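Home | Syllabus | Handouts | Labs | Office Hours

Handout: Comparing Grippers in Simulation
Reading time: 4 min

You have two grippers to choose from this term, the Jirkel and the Brudier, and every year someone asks which one is better. The department's position is that this is your homework. Both run in the same simulator under the same controller, so whatever difference you find had better come from the hand and from nothing you changed at two in the morning.

The task is cubes on a brown table. It sounds like a toy problem and it is one. It will still eat most of your week. Set the wrist camera looking down, let it render a view of the workspace with the fingers open, and check what the planner has to work with before you let anything move.

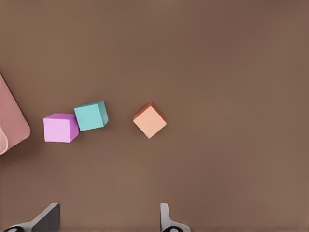

Start with spacing. A lone cube with clear table on all sides can be approached from any angle the wrist allows, and your success rate on it will be flattering. Report it, but don't lead with it. Two cubes corner to corner are another matter: an open finger needs somewhere to go down, and if your approach angle puts it on top of the neighbor, the physics engine will settle the argument for you. A cube turned forty-five degrees should cost you nothing except a wrist rotation. If it costs you a grasp, look at your yaw estimate before you blame the fingers.

Run 100 trials per gripper while you're debugging and 1,000 for the write-up. Use the same random seeds for both. Last May one group used different seeds, got a gap of 12 points in favor of the Brudier, and wrote a very confident paragraph about finger geometry. The gap went away when they fixed the seeds. The paragraph was left in.

Now the camera. Close to the hand, a block can slip partly out of view just when you would most like to see all of it, and the finger hardware may cover some of what's left. Your pose estimate was fine a moment ago and is now a guess with decimal places.

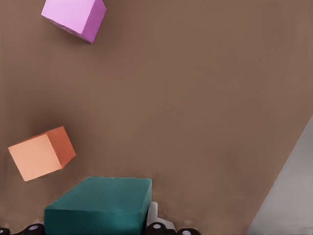

Vasylyna Polishchuk

Two ways to handle this. You can freeze the last good estimate and finish the approach blind, or you can keep updating from whatever corner of the block is still showing. Try both. Write down which one you used for which run, in the log, at the time.

What to turn in:

- success rate for each gripper, with lone and crowded cubes listed separately
- three failures, explained in your own words ("it missed" is not an explanation)
- the controller settings, unchanged between grippers

The Trakel controller defaults are fine. Jae-hoon Wi has office hours for people who have already changed them.

3 comments | 12 shares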